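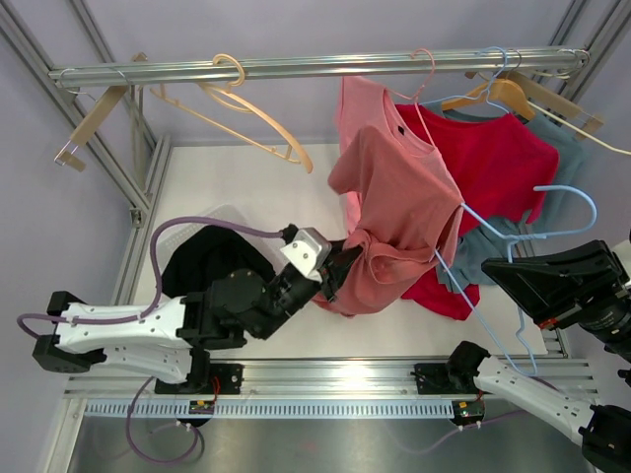 Sauerland Shawl crochet pattern out now from Hakgate Yarns

I've been sitting on this one since February and I can finally talk about it: the Sauerland Shawl is up in the Hakgate shop today, along with a brand-new yarn to make it in!

I run Hakgate out of two rooms and a very full hallway, so a launch is a big deal for me. The yarn is called Vostov. It's a sport-weight wool and linen blend, a little crisp in the skein, and it softens up nicely after a wash. It comes in 13 colors (my favorite is Gulberg, a dusty brick red that took me three tries in the dye pot).

The shawl is a long, shallow triangle worked from one point to the other, so you can stop when you run out of yarn — I know how we all are with leftovers. It's mostly half double crochet with a band of open mesh every 25 rows, then a shell edging along the bottom. If you can work into a chain space and count to 6, you can make it. The sample took 617 yards with a G hook, and I'm a loose crocheter, so go up a size if your fabric feels stiff.

The pattern is written out row by row and also charted, in US terms. I rewrote the edging after my testers got lost at the second corner (sorry, testers, and thank you!). There's a smaller version in the same file that works as a kerchief.

You can buy the pattern alone as a download, or as a kit with the yarn and a printed copy. Kits ship in the order they come in, and I wind every skein into a cake if you ask at checkout.

Yarn stores that want to carry Vostov can write to me through the wholesale page on the Hakgate site. Shade cards are free to stores, and I'm happy to lend out a sample shawl for the shop window — just tell me which color you'd like.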